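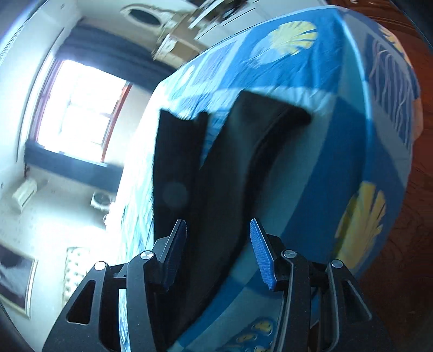 **Why do replayed demos from the hand-held gripper close early on thin cloth?**

Width signal and pose stream are on different clocks. Width runs ahead, so the policy learns to close before the fingers are down at the fabric. Fix is a per-session offset, measured at the start. Details below.

---

**Ticket 2377** / project Skutodow / opened May 15, 2026
Status: open, workaround in place
Component: demo alignment, cloth folding set

**Symptom**

- policy trained on Brurnon home recordings grabs air over the fabric, then drags
- rigid objects fine. mugs, boxes, no complaint
- dark cloth worst, but light cloth does it too so not only a vision thing

**Tried**

1. Retrained w/ more image augmentation (brightness, glare). No change. Wasted a night on it.
2. Dropped every session with a bright window in view. Slightly worse, probaly just less data.
3. Swapped the Akell pose tracker for the older one. Drift went up, early close still there.
4. Plotted finger width against pose on one fold demo. Width minimum lands 8 samples before the hand reaches its lowest point. Should be after, or at worst same time.
5. Checked other sessions. Offset is constant inside a session, different between sessions. So it's startup order, not drift.

**Cause**

Logger stamps pose on arrival and width on send. Buffer fills differently each boot. Mughal export script then assumes both start at zero and throws the original stamps away. Rigid stuff hides it, you can close a bit early on a mug and still get the mug. Cloth lying flat doesn't forgive that.

**Workaround**

- open/close the fingers 3 times at the start of each session, tips in view
- run the align script, it matches tip distance in the images against the width signal
- write offset to session header, re-export
- anything with a fit residual over 15 ms gets excluded for now

**Result so far**

Retrained on the realigned subset only. Early close gone in the replay check. Real arm trials not run yet so don't quote this as a success rate anywhere pls.

**Still open**

- old sessions from October have no open/close at the start. Can maybe fit from the first grasp, havent tested
- export script needs to keep raw stamps. Seperate ticket
- is the offset also in the two-handed set? Same logger, so assume so until checked
- methods section says streams are "synchronized at capture". Needs rewording before the draft goes out

Leaving this open until the arm trials are in.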